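Folding hoodies: is there a method or do we all just wad them
Laundry & Closets > General

gimska_600
Every shirt in this house gets folded fine. Then I get to the black hoodie on the bed and lose ten minutes.
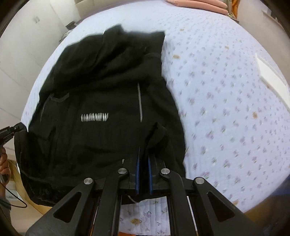 The hood is my problem. Fold it in first and you get a lump in the middle. Leave it for last and it flops off the shelf. Drawstrings go wherever they like. What do you all do?

Pringle
Hang it. Next question.

gimska_600
The closet rod came down in February, Pringle. We've discussed this.

Brayden Melnyk
Face down, sleeves straight across the back, bottom up to the armpits, then stuff the whole thing into the hood. You get a ball. Good for travel.

novamine2169
A ball is not folded. I did that for a year and every hoodie I own came out looking slept in. Face down, sides in, thirds, hood tucked flat on top.

Brayden Melnyk
It's a hoodie – it's supposed to look slept in.

Crisóforo Palacios
I'm with novamine on the thirds, but lay it face up if there's printing on the chest. A hard crease across the letters is how mine started cracking. And do it on a table. On a quilted bedspread the sleeves grab and you chase wrinkles all night.

novamine2169
Face up leaves the hood underneath, so now your stack leans.

Crisóforo Palacios
Mine leans a little. I sleep fine.

gimska_600
Tried thirds, face down. Decent rectangle, hood still sulking. Trying the ball next, don't tell novamine.

Pringle
Or fix the rod.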